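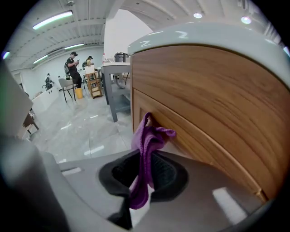

Purple towel, caught in the top of the lower drawer

Hi all,

Jabari Muriithi wrote:
> We're redoing the small bathroom in August and my wife wants a wood
> vanity. I say they're a pain to keep nice. Also, where do you
> hang a hand towel if there's no wall space? The bar I looked at from
> Grileck was 11 inches and sticks out into the doorway.

Jabari, I'm with your wife on this one! We've had wood in ours since the Kumorbridge house and I'd buy it again. Wipe the fronts with a barely damp cloth, go with the grain, dry right after, and do the top edges of the drawers too (mine get grimy there and I always forget). Skip the spray cleaners — they left cloudy patches on my old one.

As for towels, I gave up on bars and just tuck a corner into the drawer gap. Thin ones only. The thick Yalçınkaya ones I love so much won't let the drawer shut.
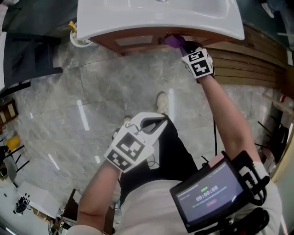
Vanity undersides are the part I'd worry about, way more than the fronts. Drips run down the basin and creep back under the edge, and that's where my first one swelled up. With a white basin that sticks out over a wood cabinet like this one, I'd get a hand up under the front edge with a cloth every week or so. Takes about 30 seconds. Oh, and check the grout while you're down there.

What color is she thinking?

Justinas Lill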